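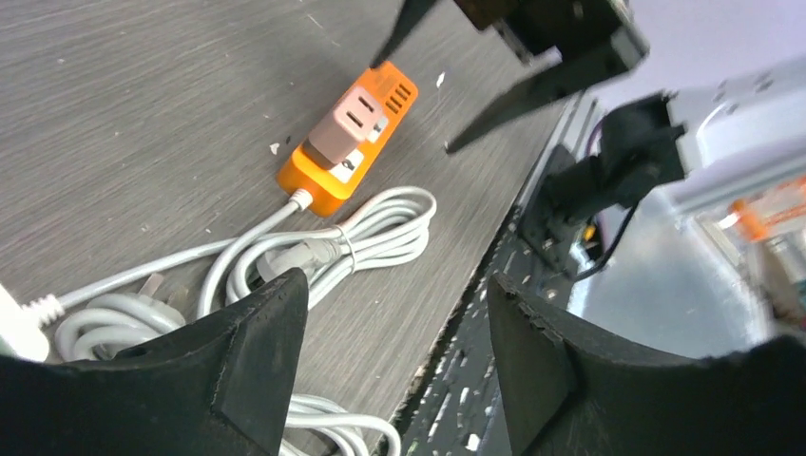 Orange strip with the pink adapter, cord still partly coiled

Ticket 1549: Chargers sitting crooked / which strip goes where
Opened by: Radomir Omerović
Location: Buenaventura, gray table

Hi all, me again with the plugs! I'm trying to sort out the power strips before we hand the Buenaventura room over in December, and I've run into a couple of things I can't settle on my own.

First one is the orange strip. The pink adapter goes in fine but it feels wobbly to me, and when I lean a phone cable on it the charging symbol comes and goes. I tried the same phone and cable straight from the wall charger at my desk and it held all morning, so I don't think it's the phone. I've pulled the adapter and pushed it back in more times than I'd like to admit. Same thing.

Second one is the little yellow USB charger. I've been trying it in the green strip, in one of the round black sockets, and I'd love to know if that's a sensible home for it or if I'm asking for trouble.

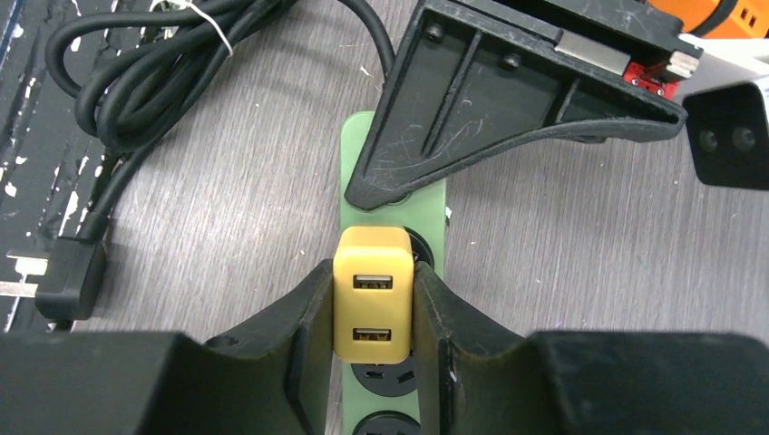 Kasard: Charger in the green one is fine as long as it goes all the way down. Push until the body meets the strip, then try your phone again. For the orange strip, stop using the adapter for now and put a tag on it. Can you also tell me what else is on that table? I have the green one down as going to Wakham and I want to be sure we're not mixing sets.

OK, did that. Yellow charger pushed down properly, phone held for a good half hour, no dropouts (yay). Pink adapter has a tag and is in my drawer.

As for what else is out, it's a bit of a heap at the moment, sorry, I was halfway through sorting. Green, purple with the orange end, a couple of white ones, and a whole lot of white cable that I keep meaning to untangle.

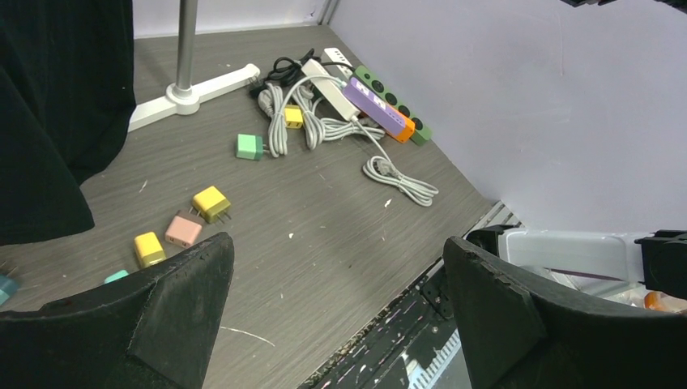
Stusow wrote back that the purple one should stay in the room and the coils need to come apart before anything gets used for long, and asked whether the white strip with the built-in USB ports could do the yellow charger's job.

Good question, so I tried that too! The phone charges from the built-in ports, and it also charges from the yellow block plugged into the same strip.
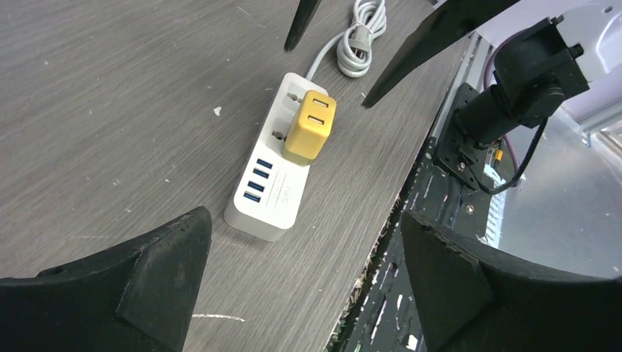
The only annoyance is that the block gets in the way of the socket next to it, so with the charger there I can't get a fat plug in beside it. I can live with that. I'd say the white one stays with us, the yellow charger stays on it, and green goes to Wakham.

Still open: a replacement for the pink adapter. I'll leave the ticket up until it gets here.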